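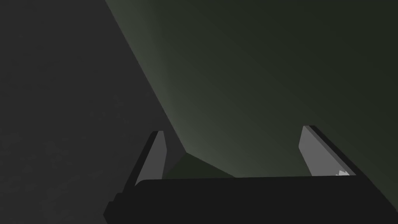

2018-08-25
Linnea Granström

4. Setting up the wrist view for grasp trials

Follow this section after the simulator is installed and before you start any training run. It sets up the small camera behind the palm and the two-finger gripper it looks over. The Zisness grasp study used these settings for every result in the report, so change them only if you don't plan to compare your numbers with ours.

4.1 Load the gripper

1. Open the Cistness launcher and choose the two-finger gripper.
2. Set the fingers to fully open. Each episode must start with nothing between them.
3. Set the random seed to 816. Bendik Vik's baseline runs use the same seed.
4. Press Reset and wait until the step counter reads zero.

Note: Reset does not clear the log folder. Move old logs by hand, or the new run will be added to the end of the last one.

4.2 Check the view

1. Open the wrist view. Both finger tips should be inside the picture, with the palm along the lower edge.
2. Check that you can see past the fingers to the surfaces behind them. In an empty start view there may be only two plain planes, one gray and one green, meeting along a slanted line.
3. If a tip is missing, go back to 4.1 and load the gripper again. Do not move the camera to fix it.

Caution: The camera position is saved with the trained policy. A policy trained from one position will load without an error at another, and its scores will be meaningless. We lost most of January to this.

4.3 Lighting and surfaces

1. Leave shadows on. The palm will look very dark and may show almost no detail. The network does not need it.
2. Leave the surface textures at Low. Tsegereda Mersha tested richer textures and saw slower training with no gain on the held-out objects.
3. Turn color shift on for training and off for evaluation.

Note: Small bright specks can show up near the base of a finger. Leave them in the training images. Painting them out by hand makes the set different from ours – and takes far too long.

4.4 Run the short check

1. Select the Nygård object set.
2. Set the number of episodes to 200 and the number of retries to 3.
3. Start the run and leave the viewer window open. Closing it stops the image log on some machines.
4. When the run ends, read the success rate in the summary file.

With the supplied policy the success rate on this set was 86 percent. If yours is much lower, check color shift first, then the seed. If both are right, compare your settings file line by line with the one Libor Paulík placed in the Grosberg folder.

Caution: Do not report the short check as a result. It reuses objects from training and only shows that the set-up works. The full evaluation is in section 5.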